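Section 3 — Setting up the scoring table and the Dakley console

Read this before the first home match of the season, not during it. Covers the net, the console and the two displays. Rotation sheets are in section 4.

### Before you start

You need:

- console and its grey lead
- both wall displays (Werville hall has them fixed, Fadden Road doesn't)
- antenna pair, tape, height stick
- spare batteries for the handset
- paper scoresheets. Always

Power off at the wall until step 6. The displays don't like being plugged in live.

### Net and posts

1. Posts in the floor sleeves, winder on the table side. Push down until the collar sits flat on the floor.
2. Hook the top cable first, then the bottom cord. Side cords last.
3. Wind slowly. Stop when the top cable is straight by eye and check the height at the centre with the stick. Men's and women's marks are painted on it, junior marks are on the back.
4. Check height again over each sideline. Both ends must match each other. If they don't, slacken off and re-seat the low post.
5. Antennas on the outer edge of each side tape, opposite sides of the net. Tape down any loose strap ends.

**Caution:** keep your face away from the cable line while winding. Never wind past the red mark on the post. If the winder slips or clicks, stop, let it back down and use the spare set.

### Console

6. Console on the table, screen facing the scorer. Grey lead into the socket marked A, then power on at the wall.
7. Wait for the three beeps. Displays go blank, then show zeros.
8. Press MODE until it says INDOOR 6. It starts up in whatever was used last, which is usualy basketball.
9. Set sets to best of 3 or best of 5. Juniors play best of 3, all senior league matches are 5.
10. Enter team names. Home is always the left of the console, whichever end they're standing at.
11. Test one point each side, one timeout each side, one substitution each side. Then CLEAR and hold. 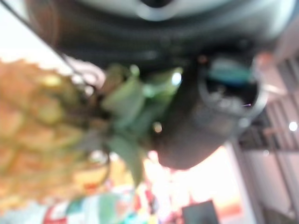
**Does the console swap the score over when teams change ends?**

Only if AUTO SWAP is on. Leave it off for league matches — the second display behind the far court doesn't follow and the two boards end up disagreeing. Use the SWAP key by hand once both teams have moved.

### Handset

12. Slide the batteries in, hold the side button until the light goes green.
13. Walk to the far baseline and add a point. If nothing shows on the board, pair again from the menu (SETUP, then HANDSET, then ADD).
14. Take the test point off.

Note: handset range is fine in Werville. At the Hanrahan centre it drops out past the second court, so score from the table there and leave the handset in the box.

Note: one handset per console. If there are two matches side by side, pair them one at a time with the other console off, or court 1 ends up scoring court 2. Has happened.

### Timers

- Timeout: 30 seconds, buzzer at the end. Press TO once. Pressing twice cancels it and does *not* give the timeout back to the team, you have to add that by hand under CORRECT.
- Between sets: 3 minutes. Starts itself when the set is confirmed.
- Warm-up: set to 600 in the TIMER menu. It's in seconds, so don't type 10 and wonder why it buzzes straight away.

### Correcting a score

15. Wait for the referee. No changes mid-rally.
16. CORRECT, pick the team, up or down arrow, OK.
17. Change the paper sheet at the same time. If the board and the paper disagree, the paper wins.

**Caution:** don't press END SET to get out of a menu. It closes the set at whatever the score is and the only way back is re-entering teh lot. BACK is the key next to it.

### Error codes

- E2 — display lead loose. Power off, re-seat, power on.
- E5 — handset battery low. Change both, not just one.
- E9 — memory full. The console holds 4000 events, then stops saving. Copy off what you need and clear it, best done in July when there's no fixtures.

### Packing up

18. Power off at the wall first, then pull the leads.
19. Slacken the net fully before unhooking. Antennas off before the net is rolled.
20. Batteries out of the handset.
21. Posts back on the trolley, sleeve caps back in the floor. Check every cap is flush before you lock up.

Sheet copies go in the folder, top copy to the referee. Continues in section 4.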